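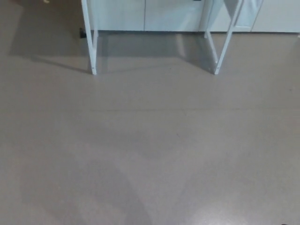
Spent the week on the floor segmentation in Bunari, our local planner. Notes in a thread, mostly for the people who asked why the release slipped.

1/ The planner takes a head camera stream and marks each cell of a ground grid as free, blocked or unknown. On carpet it has been fine for months. On smooth flooring with overhead lights it was marking far too much as blocked.

2/ Two separate faults. Shadows with soft edges were being read as low obstacles, and thin white legs in front of white cabinets were being read as more cabinet. The first makes the robot timid. The second makes it hit things.

3/ Shadows first. The old classifier leaned on brightness steps between neighbouring cells. Replaced that with a texture term plus a plane fit on depth. If a dark cell sits on the plane and has the same speckle as the cells next to it, it stays free.

4/ The robot's own shadow needs care as well, as it moves with the camera. We tried predicting it from a lamp map. Too fragile, one dead tube and the map is wrong. Dropped.

5/ Seams in vinyl: same treatment. A long straight line with no height is now a floor marking and costs nothing to cross.

6/ Thin legs are harder. At grid resolution a slim square tube fills a small part of a cell, and the median filter was throwing it away. The filter now keeps the nearest return if it persists over 5 consecutive frames.

7/ That raised the noise on glossy floors, where reflections persist too. Asuka Uchida suggested rejecting any return below the fitted plane before the persistence check. Two lines of code. Should have been there from the start.

8/ Replayed 392 logged approaches through the old and new builds. False blocked cells are down by nearly half. Missed legs went from 11 runs to two, both with a diagonal brace seen almost end on.

9/ Cost: the plane fit now runs on every frame at 200 ms per update on the small board. Too slow for full speed. Moving it to its own thread and reusing the last plane while the head is still.

10/ Open question is what to do about the gap under a stand. Geometrically it is free floor. The planner will happily route the base through it — the upper body will not fit. For now we take the convex hull of any feet closer together than the shoulder width and block the lot.

11/ The hull is wrong for tables where we want an arm to reach under. Neda has a proper height layer for this and I would like to copy it, but not before January.

12/ Config change if you are on the main branch: shadow_gain is gone, replaced by texture_weight. Old files will load with a warning and use the default. Check your logs.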